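**Cable slack rule for two-arm cells: does anyone follow it?**

**t_obura**
Our site lead at Okthorpe wants every benchtop cell brought in line with the Usteline guide by August. Section 4 says no external cable may leave the arm's outline by more than 118 mm at any pose. Who came up with that? Tie it any tighter and you lose wrist travel.

**manzano_m**
Same people who want a 10-page risk form for an arm that lifts a spoon. I read the guide twice and found no test data behind the number.

**MogensOe**
I'll disagree. We logged 686 stops at Admasu last year and snagged cables were the top cause. The number may be arbitrary but the rule isn't.

**t_obura**
Top cause by whose count? If the operator picks from a drop-down, "cable" gets picked because it's first.

**MogensOe**
Fair, it is first. I still had to replace the connectors.

**joyce.mb**
We wrote our own at Prullusetti: run both arms slowly through the full reach, watch the loops, fix what catches. No millimeters. It takes a morning and people do it, unlike the form.

**manzano_m**
"Watch the loops" isn't a standard, Joyce. Two people will watch and see two different things.

**villasenor_t**
My complaint with Section 4 is that it treats each arm alone. On a shared table, the check I'd want covers both arms and whatever is set out between them. With the place setting laid, the left arm's purple cable swings out in a wide curve past the elbow and the right one arcs up over its own arm, so a single limit per arm tells me very little about what either could reach. I'd sign off on Joyce's slow run before I'd sign off on a ruler, but write down the poses you used.

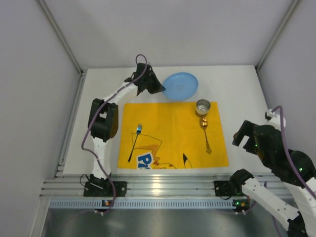
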